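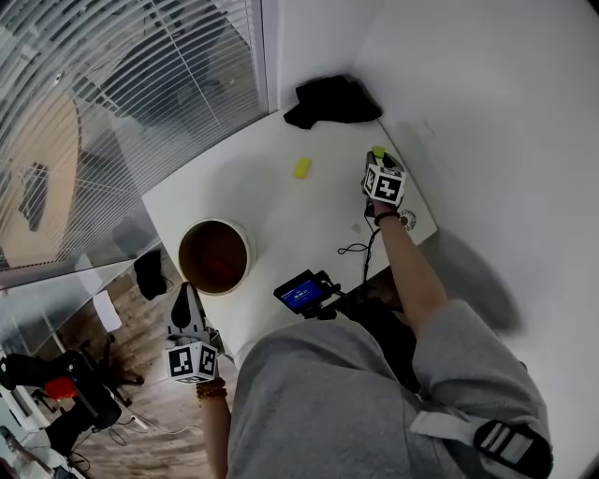
Aker Hymn Board

Wall-mounted hymn board for parish churches and chapels. Solid oak, oiled finish, five rows. Designed by Lefteris Andreadis for the Tistier range.

Each row takes up to 3 numerals in a grooved rail. Numerals slide in from the left and are held by a felt strip, so cards do not rattle when the organ is in use. The board hangs on two brass keyhole plates. Fixings for stone and plaster are supplied - please state which when ordering.
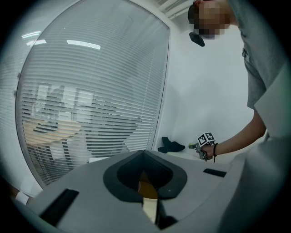 Specification

Height: 952 mm
Depth: 15 mm (rails add 9 mm)
Numerals: 177 printed cards, white on black, both faces
Heading panel: blank, or cut with "Hymns" or "Psalms"
Order code: Aker 5

The Allar is the same board with a pitched top. Numerals from the older Talpur boards are taller and will not fit either model.

Lettering adds two weeks to delivery. Boards ordered in August leave the workshop in September. Replacement cards are sold singly or by the set.

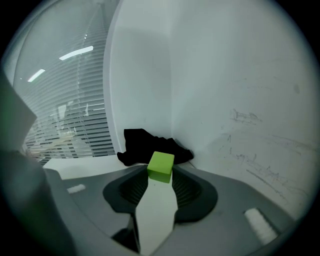
Green cube between the gripper fingers

Care: dust with a dry cloth. Re-oil once a year, with the cards removed.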